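Parer sorting method

The Parer sorting method, usually shortened to Parer, is a way of teaching a two-armed robot to pick small parts off a conveyor belt and place them in storage bins. It grew out of work at the Galtia laboratory in Dultara, where the people involved had spent a good long while trying to get robotic hands to handle awkward little brackets and housings without a special gripper for every shape.

The idea at the heart of it is a friendly one. An operator guides the robot through the job, and the recordings become lessons for a control program, which learns to go from camera views and joint positions to the next small movement of the arms and fingers. What sets Parer apart from earlier methods of this sort is its "hover step," a short stage in which the hand stays over the part while the program settles on a grasp. 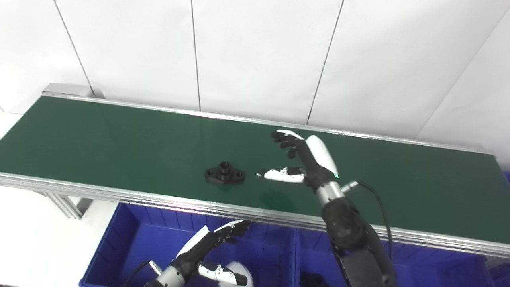

A robotic hand over a black flanged part on the conveyor belt, with blue storage bins below.

Flanged parts have always been a favorite test, and they're harder than they look (anyone who has tried to lift a flat bracket with thick gloves on will feel some sympathy!). The raised boss gives the fingers something to hold, but the low lobes on either side are easy to bump, and a bumped part can turn just enough to spoil the grasp.

The first full study used 2000 recorded picks covering 19 kinds of parts, with 12 of those kinds used for training and the rest held back for testing. Leaving out the hover step made missed grasps more common, above all on low, flat pieces. A later version, Mbeki, kept the same training recipe and added a second try after a miss, up to a limit of five attempts per part.

Shiny parts remain a weak spot for both versions, as do pieces that lie touching one another.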